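Does Your Bottle Really Get Turned Into Something New?

A page for readers aged eight and up who like to check things

You have probably seen it printed on a bottle. "Please recycle me." Sometimes it says "I am 100% recyclable!" with a smiling leaf next to it.

I don't trust smiling leaves. A leaf like that was drawn by somebody who wants you to buy the bottle. So let's look at what the words mean, and whether they are true.

What does "recyclable" mean?

It means the bottle could be recycled. It does not mean it will be. You could eat 31 boiled eggs before school, but I bet you haven't.

For a bottle to be recycled, a lot of things have to happen. Somebody has to put it in the right bin. A lorry has to collect it. A sorting centre has to pick it out from all the other stuff. Then a factory has to want it. If any one of those goes wrong, the bottle can end up buried in the ground or burned, and the leaf on the label is still smiling.
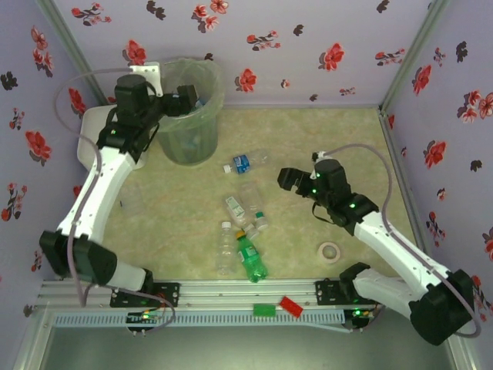 Plastic bottles on a pale, marble-like surface.

What are bottles made of?

Most clear drinks bottles are made from a plastic called PET. Caps are usually made from a different kind of plastic. PET sinks in water and most cap plastic floats, so a factory can chop everything into flakes, tip the flakes into a big tank and separate them that way. You can try a small version at home. Ask a grown-up to cut a piece from an old drinks bottle and a piece from its cap, then drop both in a bowl of water and push them under. Don't take my word for it.

The label may be a different material again. Factories try to wash labels off, but some glues are very stubborn.

"It becomes a new bottle!"

Does it? Sometimes. Clean, clear PET can be melted down and made into bottles again. But plenty of it becomes other things, like carpet, stuffing for coats, or trays for fruit. Those can be useful. The trouble is that a carpet is much harder to recycle than a bottle, so the plastic may get only one more go.

Here is a claim to practise on. The town of Nultham had a poster in its library that said: "Last year our town recycled 2,838 bags of bottles!" That sounds like a lot. Before you clap, ask some questions.

How big is a bag? The poster didn't say.
Were they recycled, or only collected? Those are different words and people mix them up all the time, often by accident and now and then on purpose.
How many bags were thrown away? If it was ten times as many, the poster looks a bit silly.

When a class at the school in Nikport wrote and asked, the answer came back that the number meant "collected". A new poster went up in September with the right word on it. Well done, that class.

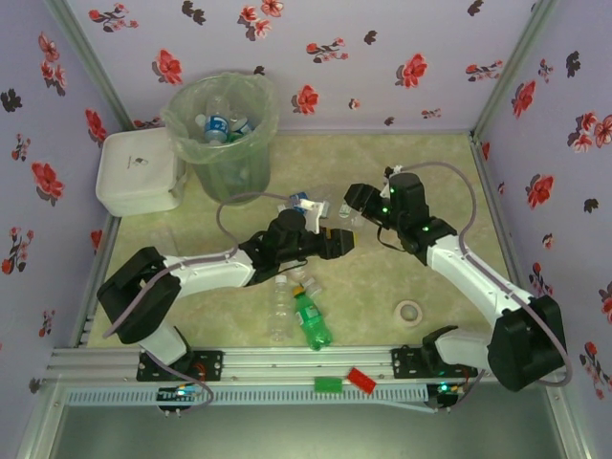 Watch out for words like "green", "kind" and "eco" too. They have no exact size. If Jolico lemonade says its bottle is "greener", you can ask, greener than what? Greener than last year's bottle? Greener than a tyre? A Pfister juice bottle says "made with recycled plastic", and that is better, but it still doesn't tell you how much. It could be nearly all of it or it could be a tiny bit. Look for a number, and then look at the small print beside the number, where it might say "not including cap and label".

So should I bother?

Yes. I know I have been grumbling, but a bottle in the recycling has a chance and a bottle in a hedge has none. Making a new bottle from old plastic normally uses less energy than starting from oil. That part has been measured by lots of people who check each other's sums, and I believe it.

What I don't believe is that recycling makes it fine to use as many bottles as you like. Filling up the same bottle from the tap beats both.

Things you can do

Empty the bottle. A quick rinse is enough, so don't waste a whole sink of water on it.
Find out if your council wants the cap on or off. They don't all say the same thing, and they change their minds.
Keep a bottle diary for 11 days. Write down each one your family finishes and where it goes.
Find 2 labels that make a promise and write down one question for each.

If you think something on this page is wrong, check it in another book and tell a teacher. I might be wrong. Smiling leaves aren't the only ones who make mistakes.

Page last checked Sun 13 August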